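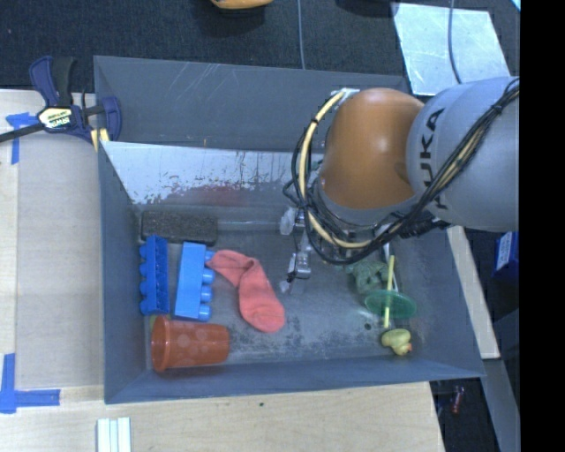

May 12, 2020

I promised some friends that I would write down what I learned about teaching a robot arm by hand before I forget it, so I am doing it now, with tea, while my notebook is still readable. English is my third language, so please be patient with me.

The task is simple to say. There is a grey bin with mixed things in it, and the arm must pick one thing and bring it out. A person does this without thinking. My work for the last months was to show the arm how to do it, again and again, until we had enough examples for the learning program. In my notebook every example has a number, and the last number is 1771. I did not do them all myself. Azlan Setiawan did a large part, and his part is better than mine. I will come to this.

We tried two ways of showing. In the first way you hold the arm near the wrist and move it with your own hands, and the arm makes itself light. Everybody likes this way on the first day. You feel the weight of the thing, and you feel when the fingers touch the floor of the bin. But a KUKA is not a small arm, and after an hour my shoulders were complaining. The bigger problem was the deep corners. My hands and my head were in the way of the view from the side, so many recordings showed mostly my sleeve.

The second way is remote control. You sit at a desk with a hand controller and a screen, and the arm follows your hand. We call our controller program Gaven, after the street where Azlan lived when he wrote the first version. There is a small delay and you feel nothing in the fingers. For the first two days I pushed too low almost every time and the arm stopped itself for safety. Then I learned to go down slowly, wait, look at the fingertips, and close only after that. The fingertips are pale and a little see-through, and against the worn metal I often lost them. I asked for darker ones. I am still asking.

The choice of things matters more than I expected. A toy building block is kind to a beginner. It has flat sides, and it stays where you leave it. The rubber duck is less kind, it rolls when you touch its head. The sock I hated first and loved later. You can take a sock from almost any place, but if you take it from the middle it hangs down on both sides and drags its neighbors. The best place is close to the fold. The plastic cup is good by the rim and bad by everything else. Thin sticks are the worst. When a stick lies on the floor of the bin, the fingers must come nearly flat to it, and my hand did not want to believe this.

Now about Azlan. I watched his recordings one evening to understand why the program learned better from them. I thought he must be faster. He is slower! But he does the same thing every time. He comes from above, he turns the gripper before going down, he never changes his mind in the air. My own recordings are full of small doubts. I start toward the cup, then I see that the block is easier, and I go there. For a human viewer this is fine. For the program it is a lesson in having doubts, and it learned this lesson very well. For one week our robot was hovering over the bin like a person in front of an open refrigerator.

So I made a rule for myself. Before I touch the controller I say aloud which thing I will take. If I change my mind, I stop the recording and delete it. I deleted 32 on the first day with this rule, and only four on the last day.

Khurram Bugti, who checks the recordings, asked me to also keep some failures, but only those where I recover. If the duck slips and I go back and take it again, he wants that. If the duck slips and I move to the sock, he does not. It took us a long discussion to find good words for this difference, and I wrote them on the first page of the notebook.

Some small advice for people who begin. Mark the place of the bin with tape on the table, and clamp what can move. We lost 13 recordings in October when the bin had moved by the width of a finger and I did not notice. Look at the cables of the arm before each session, especially where they make a loop near the gripper, and do not turn the wrist more than you need. Change the person every half hour. And mix the things in the bin yourself with both hands. When I placed them one by one, I always placed them nicely.

Next we want to try the same with Mistska, our second task, where the arm must put the thing down in a given position and not only lift it. I did my first attempts yesterday and I was pushing too low again.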